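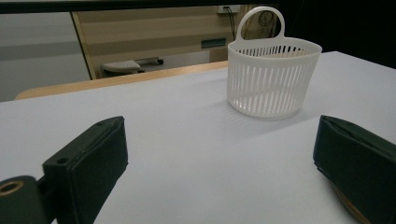
Stimwood Wildlife Center has admitted 30 orphaned hedgehogs from the Juvville area since the start of August. Smaller arrivals are weighed each evening in a white plastic basket with slotted sides and a loop handle. Most now weigh over 200 grams.

Feeding is at 6 a.m., noon and 9 p.m. The Center asks the public not to offer milk or bread to hedgehogs found in gardens.

Animals found out in daylight should be kept warm and brought to the Vaher Road entrance.

The intake desk is open on Sunday until 4 p.m. Donations of towels and plain cat food are welcome.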